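**Progress report: Grastley Workshop Refit and Stores Project**
Submitted to the Raris Fund, Jul 29, 2020

The grant of £2000 was awarded towards clearing and re-equipping the small electrical stores at Grastley, which serve the evening repair classes and the tool loan scheme. This report covers the first stage of the work.

Expenditure to date stands at £600, the greater part of which has been spent on shelving and storage boxes from Vrettos. A further order for labels and cable ties has been placed and will appear in the next statement. No change to the agreed budget headings is requested.

Sorting of the loose electrical items is well advanced. Nearly 70 leads and chargers had built up in the old cupboard, many of them knotted together and without any record of the appliance to which they belonged. Each is being separated, coiled and set beside the toolbox in which it will be kept. Power strips are handled in the same session, so that strips and leads can be entered in the register together. 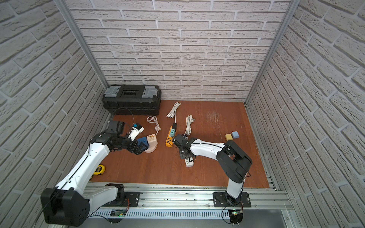
Small parts such as fuses, screws and plug covers are to go into lidded organisers, leaving the main compartments of the toolboxes for hand tools. White cables have proved the slowest to deal with, as many look alike once coiled, and a written tag will be fixed near the plug of each one. Items of no use to the classes will be offered to the Prirnia branch before any are sent for recycling.

Two matters remain outstanding. The electrical safety check has been moved to August at the request of the contractor, and no lead or power strip will be lent out until it has been completed. The register is also behind schedule, with 60 entries made so far and the older tools still to be added.

The second instalment of the grant is not required until the safety check has been paid for. A revised spending forecast will be sent with the contractor's invoice.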